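Grarkel Community Orchard and Growing Project
Progress report to the Stutum Fund
23 April 2020

Summary

The project is on schedule for planting and behind schedule for group activities. All face-to-face sessions stopped in March. Spending is below the profile agreed in October and we are asking to carry the difference into the next period.

Trees and ground work

We planted 39 fruit trees over the winter: mostly apples, with plums and pears along the north side where the soil holds more moisture. Two have failed and will be replaced under the nursery's guarantee in the next bare-root season. Rabbit guards are fitted to every tree. The mulch delivered in February was coarser than ordered, but we have kept it at a reduced price and used it on the paths and round the older hedge.

The water supply to the lower field is still not connected. The contractor, Chambi, has closed its yard for the time being and cannot give a date. Until then we are filling tanks from the standpipe by the gate. This will do for a normal spring but would not be enough in a long dry spell.

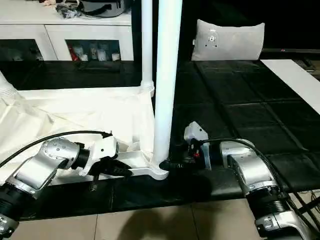
Sessions and membership

Before the closure we ran 7 pruning and grafting sessions with 32 people attending at least one of them. Feedback forms were returned by most of those who came. The main request was for more time on older, neglected trees, and we will change the programme to allow for this. Several people found the start time too early for the bus from Nonico, so later sessions will begin at ten.

Members on the allotment side are still visiting their own plots, one household at a time, under a rota sent out by email. Shared tools have been locked away and members are bringing their own. The seed swap was cancelled and packets were posted out instead, at a small cost charged to the postage line.

Budget

The underspend is in room hire, travel and tutor fees. Tutors were paid in full for the sessions cancelled at short notice. Tree and fencing costs are final. The water connection has not been invoiced.

Next period

Weeding and watering will go on with the rota as it stands. We will check ties and stakes after any high winds and thin the fruit on the older plums in June. Written grafting notes will go to everyone who had booked a spring place. We would like the Fund to agree to move the outstanding sessions to the autumn, with no change to the total grant.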